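Section 4: Setting Up Your Fonau Countertop Compost Bin

Before you start

Read this section once all the way through. Most people skip it and come back in May with fruit flies, so consider yourself ahead.

You will need:
The bin and lid
The carbon filter (in the gray sleeve, easily mistaken for packing material)
One bag of Ultidora starter mix
A cup of water
A spot on the counter away from the stove

Placing the bin

1. Set the bin on a flat surface. If it rocks, turn the rear foot until it stops. The foot turns farther than you expect and then comes off. Stop before that.

2. Leave a hand's width of space behind the lid hinge. The lid opens backward and will find your wall.

3. Peel the film off the filter and press the filter into the lid, fuzzy side down. You should hear one click. Two clicks means you have pressed it through to the other side, and you will need a butter knife.

4. Pour in the starter mix up to the lower line. The upper line is for full bins and has nothing to do with you yet.

5. Add the water slowly and stir. The mix should feel like a wrung-out sponge. If it feels like soup, add torn newspaper and wait an hour.

Note: The starter mix smells like a forest floor. This fades in a day or two, or you stop noticing, and we have never been able to tell which.

Adding your first scraps

6. Start small. One handful of vegetable trimmings a day is plenty for the first week. Chop anything thicker than your thumb. A whole carrot will break down eventually, but you may have moved by then.

7. Bury each handful under the mix and close the lid until it latches.

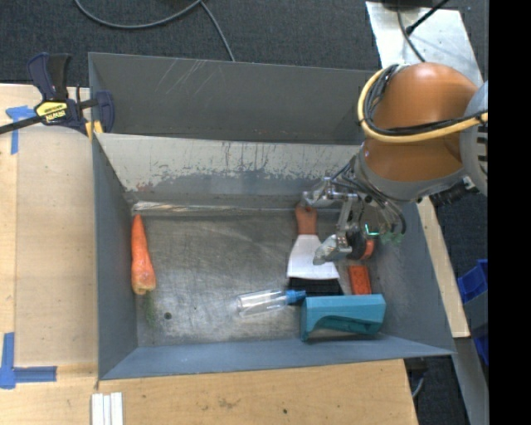
How often should I stir the bin?

Every other day during the first two weeks, then twice a week after that. Use a wooden spoon you no longer love, and scrape the corners, where wet material likes to hide.

8. Keep out meat, dairy, oil, glossy paper and fruit stickers. The stickers outlast everything, including the bin.

Caution: Do not put the bin in the dishwasher. The base contains the Amin heating plate, which keeps the mix warm and does not enjoy baths. Wipe it with a damp cloth.

Caution: Unplug the bin before lifting it. A full bin is heavier than it looks, and the cord is shorter than it looks.

Checking the light

9. Plug in the bin and wait for the light on the front. Green means the mix is warm enough. Amber means it is warming up, which can take 40 minutes in a cold kitchen. Blinking red means the lid is open, even when the lid is plainly closed. Open it, close it again with conviction, and the light will usually give in.

Note: Replace the filter after 100 days. If you use the Plistetel timer, it will beep to remind you – usually at dinner. Hold the side button to silence it, then change the filter before you forget why it beeped.

For emptying and curing the finished compost, go to Section 5.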